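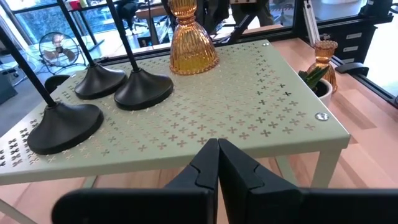 Svetozár Kollár keeps a side table for five years before he will say whether it is a good one, and he regards most verdicts given sooner as guesswork. His point, made in a letter to this magazine after our last furniture number, was that small tables are bought for how they look in an empty room and then judged by what has been put on them. We have taken his remark as the starting point for this feature.

The Small Table and Its Load

The perforated metal table has returned to the living room after a long period on the terrace. Pale greens are much in evidence, and so are tops pierced in a regular pattern, which lighten a piece that might otherwise appear solid and let the floor show through. On a warm wooden floor the effect is pleasing, as each small clover-shaped opening takes on the colour of the boards.

Such a table does, however, ask something of its owner. A top with a close pattern is already busy, and objects placed upon it should be plain in outline. Black lamp bases with a broad, flared foot answer this requirement well. A matte surface will not compete with the piercing, and a round foot gives the eye a place to rest. Three standing together on one side, with a ribbed amber vase set towards the back, make a fuller arrangement than many decorators would advise, but the glass supplies the warmth that black and pale green lack between them.

Fatima Mkhize, who furnishes rented flats in Birnside, advises clients to group lamps of the same family and to vary their distance from the front of the table. A straight row, in her view, belongs in a shop. She also prefers that the vase should stand apart from the lamps, so that its outline may be read from the doorway.

Weight and Balance

Slim legs are part of the appeal of these tables, and they are also the first matter to be examined. The table should be placed where it is to remain, and pressed lightly at each corner in turn. Any movement should be corrected before lamps are brought to it. Where a top is held by screws, these should be checked when the table is new and again after the first season of use. They should be firm but never forced, as thin painted metal marks easily.

Tall lamps on narrow poles require particular care. The foot should sit wholly within the top, clear of the folded edge, and the flex should be led down behind the table. Calum Gourlay, of the Lelline workshop, recommends a table at least 34 centimetres across for a single lamp of this type, and a larger one where several are to stand together. He does not favour felt pads on a pierced top, having found that the adhesive collects in the openings.

Keeping It Clean

Dust passes through a perforated top and settles on the floor beneath, where it is seldom looked for. The top itself is best cleaned with a soft, dry brush worked along the diagonal of the pattern. A barely damp cloth may follow. Water should not be left in the cut-outs, particularly where the paint has chipped.

Ribbed glass gathers dust in its grooves and should be washed by hand in lukewarm water, then stood to dry on a folded towel. Amber glass looks its best in side light, and a place near a west-facing window will suit it in September, when the sun is lower.

Readers' correspondence on side tables, lamps and coloured glass may be addressed to the furnishing editor, Nokuthula Nkosi. Letters on outdoor tables will be held over for a later number.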